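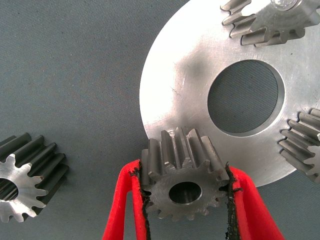

Quezada

Paller Gutter Records, read me first

What it is

One table of gutter inspections from the houses on the Paller estate, with a row for every run of guttering between two corners or a corner and a downpipe. There are 671 rows from 56 houses. If you were hoping for roofs, the roofs are somebody else's table and somebody else's headache.

Files

gutters.csv is the table.
houses.csv has one line per house, with the number of storeys and the direction the front faces.
codes.txt explains the material and fault codes, including the one we regret (see Known problems).

Columns you will want

run_id: house number, then a letter, going clockwise from the front door. Two houses have the front door at the side. Clockwise still applies, and so does patience.
material: P for plastic, C for cast iron, A for aluminium, X for a mixture.
fall_mm: the drop from one end of the run to the other. Negative means the water is being invited back uphill.
joints: how many, counting stop ends.
fault: a code from 0 (none) to 6 (on the lawn).

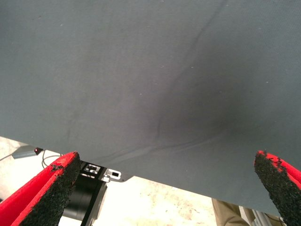 Empty cells in fall_mm mean the run wasn't measured, usually on account of a conservatory underneath. Please don't fill them with zero. A zero is a level gutter, and there are plenty of those already without making more.

How it was gathered

Inspections were done from a ladder in May, in dry weather, so a leak here means a stain or a drip mark and not a drip. Faults were coded on the spot on paper sheets, then typed up in Vudora, which turned several run letters into dates. We turned them back.

Known problems

Fault code 4 is "joint, other". It was meant to be rare. It has 47 rows.

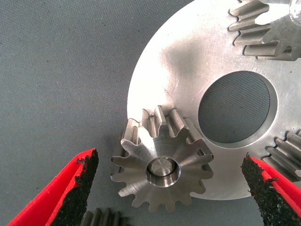 Hisero wrote to ask whether code 4 could be split into perished seals and joints that had simply pulled apart, as the two want quite different repairs. They do, and the paper sheets mostly say "joint" followed by a sigh, so the code stays as it is. Anyone modelling repair costs should leave those rows out.

Cast iron is thin on the ground and nearly all on the north side of the estate. Comparing it with plastic tells you mainly about the trees.
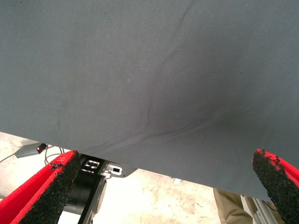 Update notes, by Quezada

The second release corrects the storeys column for the bungalows, which had been given an upstairs. Run letters have been checked against the sketch plans. Downpipes are still missing and will get their own table once we agree what to call the ones shared between neighbours.

Use the data as you like, and say where it came from. Corrections are welcome if they come with a run_id; "the one by the garage" has been tried.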